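# Cleaning an insulated bottle with a threaded metal neck

Applies to painted vacuum bottles with a screw cap, up to 600 ml. Larger sizes need more solution; the rest of the procedure is the same. Do not use it on bottles with a ceramic-coated interior.

## Materials

- Bottle brush with a soft head
- Old toothbrush
- Baking soda
- Mild dish soap
- Two lint-free cloths
- Melamine sponge (optional, see step 5)

## Procedure

1. Unscrew the cap and pull the gasket out of its groove. Wash both in soapy water and set them aside. They go back on last.

2. Stand the bottle upright on a flat, light-colored surface. Marks on pale paint are easier to find in side light, so turn the bottle slowly and note each one before wetting it.
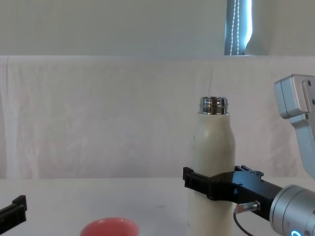

Prantl wrote in to say that a dark towel under the bottle works better for cream finishes, and that the lamp should be at shoulder level, never overhead. Either setup is fine if the light comes from one side.

3. Put one level tablespoon of baking soda in the bottle and fill to just below the neck with warm water, at 175 °F or lower. Leave it open for 5 minutes. Never screw the cap down on a baking soda solution.

4. Scrub the inside with the bottle brush, including the curve under the shoulder. Empty and rinse 3 times.

5. Wipe the painted body with soap and a damp cloth. For scuffs that stay, use the melamine sponge with almost no pressure, on a small patch near the base first. It is a mild abrasive and will leave a shiny spot on matte paint if overworked. A scratch cannot be cleaned out. If a fingernail catches in the line, leave it alone.

6. Clean the threads with the toothbrush, following the ridges around the neck. Then go over the smooth band below them and the joint where metal meets paint. Specks collect at that joint and a cloth alone tends to pass over them. Finish with the rim, inside and out.

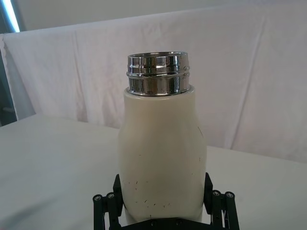
7. Rinse the neck and buff the metal with the second cloth. Water spots show on polished steel.

8. Let the bottle drain upside down on a rack overnight. Refit the gasket flat side down, check that it sits evenly in the groove, and replace the cap.

## Notes

Skip bleach and steel wool. If a smell remains after step 4, repeat steps 3 and 4 once before replacing the gasket.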